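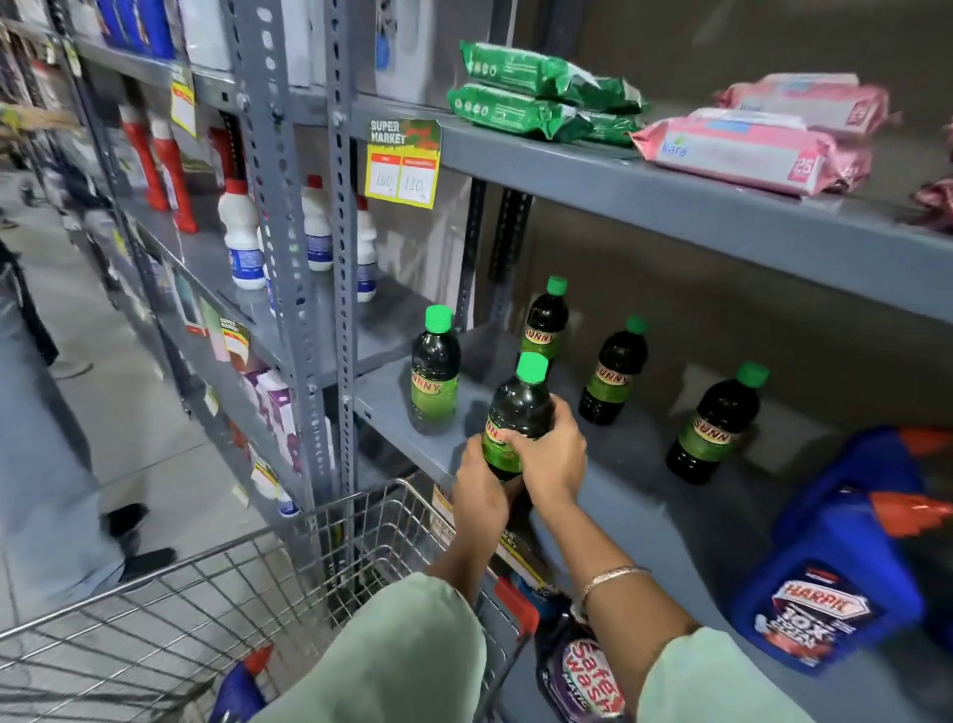
Photo: M. Madigan

Rarneck Family History Circle
Minutes of the February meeting

Place: Chang Reading Room, upper floor
Start: 6:30 p.m.
In the chair: Mairéad Madigan
Minutes: the secretary
Apologies were received from two members, who sent their written remarks before the meeting.

1. Minutes of the previous meeting

The minutes were read and accepted with one correction. Under item 4 the baptism of the second Johann was given to the wrong father. It should be Johann the miller and not Johann the carter. The secretary regrets the mistake and has corrected it in the copy which is kept in the folder.

2. The Rarneck parish register

The chair reported on the transcription of the oldest register. The book starts in 1757, but the first leaves are damaged by water, and on some of them only the surnames can be read. Up to now 201 pages are transcribed and checked by a second reader. There remain 72 pages, mostly burials.

A long discussion followed about how to write the names. The priest of that time wrote the same family in three or four different ways, sometimes on the same page. One member proposed to use the modern spelling everywhere, because it is easier to search. The chair was against it. She said that we must copy what is written, and that the modern form can stand in a separate column. This was put to the vote and the chair's proposal was accepted, with one vote against.

It was also decided:
- Latin first names stay in Latin in the transcription.
- Words that cannot be read are marked with square brackets and a question mark. Please do not guess inside the brackets.
- If the age at death is missing, the field stays empty. In the burials of the fever winter several readers wrote a zero, and this looks now as if all these persons were infants. The readers are asked to go back and remove it.

3. The two widows named Anna

This question was moved from the last meeting. In the marriage book there is an Anna, widow, who marries the blacksmith, and five months later an Anna, widow, who marries a soldier from outside the parish. Several family trees of our members treat them as one woman. With only five months between, and the blacksmith alive as a godfather in later years, the chair finds this impossible.

A member whose line goes down from the soldier showed her copy of the land tax list. The soldier's wife is there with a daughter from her first marriage, called Rosina. The blacksmith's wife had no children in the house. The meeting agreed that there were two women, and that the trees should be changed. The maiden names are still not known for either of them. The permission for the soldier to marry could give the answer, but it must be ordered from the regional archive and the wait is long. The chair will write the letter.

4. Dokis and Lusa

Dokis is where we keep our scans, and Lusa is the index which is built on top of them. Since the last change in Dokis, the links in Lusa for the marriage book open one page too late. It is known that it happens also with the burials, but only in the second half. Until it is repaired, members should turn one page back before they write to the secretary that an entry is missing.

A question was asked if living persons can be entered in Lusa. The answer is no. This was decided when the index was started and the meeting does not wish to change it. For private trees each member decides alone, but please ask your cousins first.

5. Gravestones

The old part of the cemetery will be read in spring, when the ivy is cut. We have permission from the parish office. It is not allowed to use chalk, wire brushes or any cleaning product on the stones. A soft brush and water are enough, and a small mirror helps with the light. Those who have a plan of the rows from their grandparents are kindly asked to bring it, also if it is only a sketch.

6. Any other business

A letter came from abroad, from a lady who looks for the birth of her great-great-grandfather. She has only a ship list, where the village is written so badly that it could be Rarneck or something else. The secretary will answer her and ask for the names of the fellow travelers on the same list, as people from one village often went together. 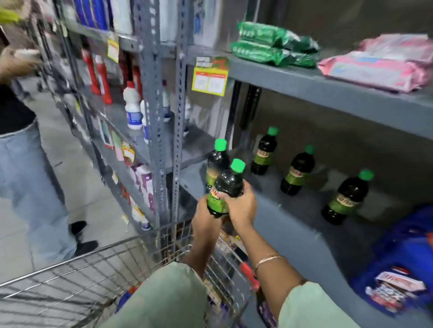 Next meeting

In the same room at 6:30 p.m. The main subject will be the burials. Readers who have finished pages should put them in the shared folder before the meeting, with their initials in the last column.

The meeting was closed at 8:15 p.m.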